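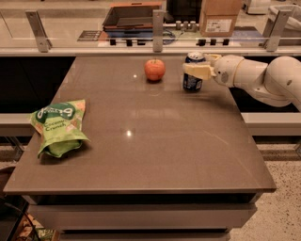 Search this site Enter keywords Go

Drindell Center Asks Visitors to Clear Lounge Tables After Snack Breaks

The Drindell Center has issued new guidance on the use of the low tables in its second-floor lounge, following a review of how the shared seating areas are kept between the morning and evening programs. The guidance takes effect in August and applies to all visitors, tenants and program participants.

Under the new arrangement, food and drinks may continue to be enjoyed at the tables. Visitors are asked to remove all items when they leave, including unopened cans, whole fruit and snack bags that still have something in them. Items left on a table will be collected at 2 p.m. and again at closing time.

The center said the change reflects comments received through its spring survey of lounge users. Respondents spoke well of the lounge itself, and in particular of the light and the glass partition behind the seating. The most frequent complaint concerned items left on the tabletops. Several respondents wrote that they could not tell whether a bag of chips or a drink had been left for good or whether its owner intended to return, and so chose to sit elsewhere.

The glossy brown tabletops also show marks easily. Fingerprints, crumbs and the rings left by cans are visible under the overhead lights, and cleaning staff reported that a table in regular use needs to be wiped several times between opening and closing. Cloths and a mild spray will be kept on the counter near the lounge entrance, and visitors are welcome to use them. Abrasive pads should not be used on the tabletops under any circumstances.

Sealed cans and packaged snacks that are collected will be held at the front desk for 3 days and may be claimed during regular hours. Opened packages and fruit will be discarded the same day. The center is unable to store items that require refrigeration.

Separate containers for cans, wrappers and food scraps will be placed at both ends of the lounge. Empty beverage cans should go in the recycling container with no liquid remaining. Apple cores, peels and other scraps belong in the food waste container - it is emptied each evening. Snack bags are not accepted for recycling by the center's current hauler and should be placed with general trash.

The guidance does not affect the Jultia Room or the MacAulay Reading Room, where food is already not permitted. Covered drinks remain allowed in the Jultia Room only. Groups that have reserved the lounge for a private event will continue to follow the terms of their reservation, which include a 30-minute period at the end of each booking for clearing and wiping the tables.

Printed copies of the guidance are available at the front desk and at the Dernik Street entrance. A notice will also be posted beside the lounge doors before the new arrangement begins. Questions and comments may be submitted in writing at either location - forms are provided - or through the contact page on the center's website.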